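Josarell House
Live-in house assistant, guest accommodation

Closing date for applications: 19 March 2019

Josarell House is a small guest house let by the week and by the month, mostly to visiting researchers, theatre crews and families with someone in the hospital. We are looking for a live-in house assistant to start as soon as the right person can. The post is for 12 months in the first place and may be extended.

The work is mixed. On changeover days you will strip and make beds, clean bathrooms and kitchens, and check each flat against its inventory. On other days you will answer messages from guests, take in deliveries, keep the linen cupboard in order and deal with small repairs such as a dripping tap or a blown bulb. Larger repairs go to our contractor, Gemiro, and you will let them in and sign off the job sheet.

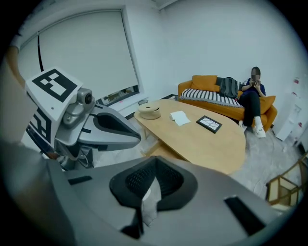

Inside Josarell House

Hours and pay
Hours are 24 a week over four days, agreed a month ahead. You will be on call by phone two evenings a week. We pay 360 pounds a week before tax, with your room, heating, water and broadband included. There is a deposit of 400 pounds on the room, held in a protection scheme and returned when you leave, less any damage. Holiday is 5.6 weeks a year pro rata. Our busiest month is February, and we ask you not to book leave then.

Your room
The room is on the second floor at the back, with its own shower and a small fridge. It has a single bed, a desk and a wardrobe. You are welcome to bring your own furniture if it will go up the stairs — the turn on the first landing is tight. Washing machines are in the basement and free to staff.

The shared sitting room is for guests and staff alike, and keeping it tidy is part of the job. Most people use it in the evenings to read or make calls. Cushions and throws are washed on a rota, so the striped blanket with the fringe on the orange sofa comes off when its turn comes and goes back on the same day. Bags left on the seats should be moved to the office if no one claims them by closing time. We do not allow hot food in there, though drinks are fine.
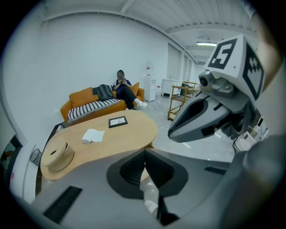
What we are looking for
You should have done paid cleaning, hotel, hostel or care work before, and be able to show us a reference for it. You need to be comfortable on stairs and able to carry a full linen bag. You should write clear, polite English, as most guests contact us by message first. Bookings are kept in a system called Simo. We will train you on it and it takes a day or so to learn. A driving licence is useful — we collect linen from the Sæther laundry now and then — but you can do the job without one.

How to apply
Send a CV and a short letter saying why the post suits you and when you could start. Put reference 510 in the subject line. Interviews take almost an hour, including a walk round the house, and we pay local travel costs. The room is for one person. We are sorry that we cannot take pets.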